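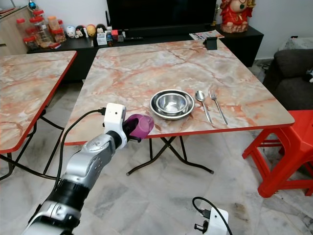
Revdale Residents' Help Board – Home Repairs & Furniture Group

Folding table top lifting at the edge trim, can it be glued?
Posted by Nuttall_flat9
August 16, 2026

I have a square folding table, 65 cm a side, with a printed marble-pattern top and a plastic trim pushed into a groove round the rim. Along one side the trim has come out over a length of 20 cm and the printed surface has started to lift behind it. The board underneath is chipboard of some kind and looks slightly swollen at that point, perhaps 2 mm proud of the rest.

The table is used daily for food preparation and gets wiped down with a damp cloth. The legs and hinges are sound. Two things I would like to know. Can the trim go back in with ordinary wood glue, or does it need contact adhesive? And should the swollen part be sanded first, or left? I would prefer not to replace the top, as the screw positions do not match any of the boards sold locally.

Hicham El-Sayed
Dry it out before doing anything else. Take the trim off the whole of that side and stand the table on its opposite edge indoors for a week. A fan is fine, a hot air gun is not, as it will bubble the printed layer.

Once dry, measure the swelling again. Some of it will go down but chipboard does not return to its original thickness. Do not sand the top face, you will go through the print straight away. If the edge is too thick for the trim, take the excess off the underside with 80 grit on a block.

For the lifted surface, work PVA wood glue underneath with a thin blade, wipe off the surplus, lay baking paper over it and clamp between two flat battens overnight. Use waterproof PVA, sold as D3 or D4 on the bottle.

The trim is a different matter. PVA does not hold on soft plastic. Clean the groove with a stiff brush, seal the bare chipboard with two thin coats of varnish, let that harden, then fit the trim with a solvent contact adhesive. Coat both faces, wait until touch dry, press in and tap along with a rubber mallet. Try the adhesive on an offcut or the hidden end first, some types soften the plastic. Windows open.

Justus
superglue. did mine in June and its still on

Moataz Ouazzani
Agree with Hicham on the order of work. Two additions.

Put the join in the trim on the side that gets the least water. On most of these tables it is wherever the factory left it, and water enters there first. A small bead of clear silicone over the join is enough.

If the old trim has shrunk it will not meet at the ends. Warm it in hot tap water for a few minutes and dry it well before fitting, and do not stretch it while pressing it in or it will creep back. Replacement T-section trim is sold by the metre. Measure the groove width and the board thickness before ordering. Allska on the ring road had it in white and black when I last looked, other colours to order.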